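Chapter 5
Floors, Thresholds and Level Changes

In this chapter you will learn to:
identify the main parts of a floor build-up
read finished floor levels on a plan
set out a tiled floor, square or on the diagonal
choose a suitable treatment where two floor finishes meet
record level changes at doorways

Key terms: substrate, screed, finished floor level, set-out line, grout joint, movement joint, threshold, fall

5.1 Why floors come early and finish late

A floor is planned at the very start of a job and completed close to the end. The slab or the joists go in before the walls, but the surface that people walk on is often one of the last things laid. Between those two points a lot of decisions get made by different trades, and most floor problems start there. The plumber sets a drain at one height. The carpenter hangs a door to suit another. The tiler arrives and finds 16 mm to work with where the drawings allowed more.

Chapter 4 dealt with the structure underneath. From here on we assume that the slab or the timber frame is in place, has been checked, and is sound enough to take a finish. If it is not, go back and fix it. No adhesive or underlay will make up for a substrate that moves.

5.2 The parts of a floor

Most floors in houses and small commercial buildings are made of layers. Working from the bottom up, you will usually find the structural layer, a levelling or screed layer, a bonding layer or underlay, and the finish. In wet areas there is also a waterproof membrane, and its position in the build-up depends on the system being used. Always read the manufacturer's data sheet before ordering materials, and keep a copy on site.

Each layer has a thickness, and the thicknesses add up. Apprentices often remember the tile and forget the adhesive. A tile 9 mm thick on a 5 mm bed of adhesive takes up 14 mm, and if the screed below it is out by a few millimetres the total changes again. Write the build-up down as a simple sum and check it against the plan before any work begins.

The finished floor level, usually written FFL, is the height of the completed surface. It is given in relation to a fixed point called a datum. In the Espiritu house plans used throughout this book, the datum is the top of the kerb at the front boundary, and the FFL of the ground floor is shown as +626. That figure means the finished surface sits 626 mm above the kerb. The same plans show the garage at +206, a difference of 420 mm, and this has to be made up with steps or a ramp.

5.3 Checking the substrate

Three things are checked before a finish goes down: flatness, level and moisture.

Flatness and level are often confused. A floor can be flat but sloping, like a ramp, or level overall but full of dips. Use a long straightedge for flatness and a laser or water level for level. Mark the high spots with a crayon as you find them and write the readings beside them.

Moisture needs more patience. A new concrete slab holds a large amount of water and gives it up slowly, especially in a closed building in cool weather. A slab poured in May in the southern states may still be too damp for timber well into spring. A dry-looking surface tells you very little about what is going on deeper down, so use a proper test and record the result with the date and the position of each reading.

5.4 Setting out a tiled floor

Good set-out is mostly a matter of deciding where the cut tiles will go. Every room has them. The aim is to keep them wide enough to look deliberate and to put the narrowest ones where they will be noticed least, such as along a wall that will carry cupboards.

For a square set-out, find the centre of each wall, snap two chalk lines across the room, and check that they cross at right angles using the 3-4-5 method from Chapter 2. Lay a dry row along each line with spacers in place. If the last tile at the wall is less than half a tile wide, shift the centre line by half a tile and try again.

For a diagonal set-out, begin with the same two lines and then strike a second pair at 45 degrees to them. Diagonal work uses more tiles – allow extra for cuts – and it takes longer, but it can hide walls that are slightly out of square. It also changes the way a doorway looks, as the joints will cross the opening at an angle and the cuts along the threshold will be triangles.

Grout colour affects the result more than many clients expect. A light grout with a dark tile shows every joint, so any drift in the lines will be plain to see. A grout close to the colour of the tile is more forgiving. Make up a small sample board and have the client look at it in daylight before you order.
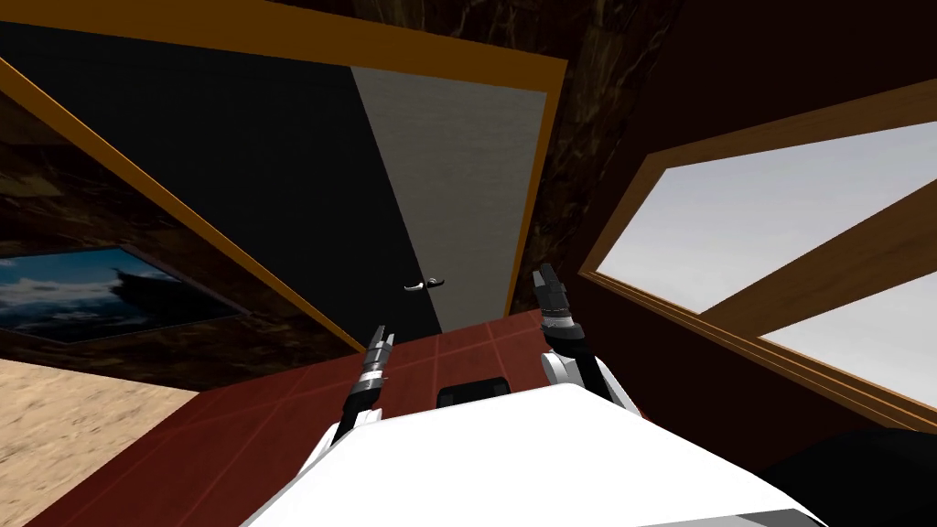 5.5 Where two finishes meet

Any change of finish needs an edge. Inside a building, the usual place for it is under the closed door, so that only one finish is seen from each room. Outside, or between a paved area and open ground, the edge has a second job, namely to hold the last row of tiles in place and stop the bed beneath them from washing out or crumbling.

Common edge treatments include metal trims, timber strips, stone thresholds and concrete haunching. Metal trims are set in the adhesive at the same time as the tiles. Timber strips are fixed afterwards and can be planed to take up a small difference in height. Haunching is used outdoors and is kept below the surface so that soil or gravel can be brought up over it.

A step of a few millimetres at a doorway is easily tripped on, more so than a full step that people can see. Where a level change cannot be avoided, either ramp it gently or make it large enough to be obvious.

Activity 5A

Using the Espiritu ground floor plan, find every doorway where the floor finish changes. Draw up a table with one row for each doorway. Record the finish on each side, the FFL on each side, the difference between them in millimetres, and the edge treatment you would choose. Keep the table, as you will need it again when we come to hanging doors in Chapter 7.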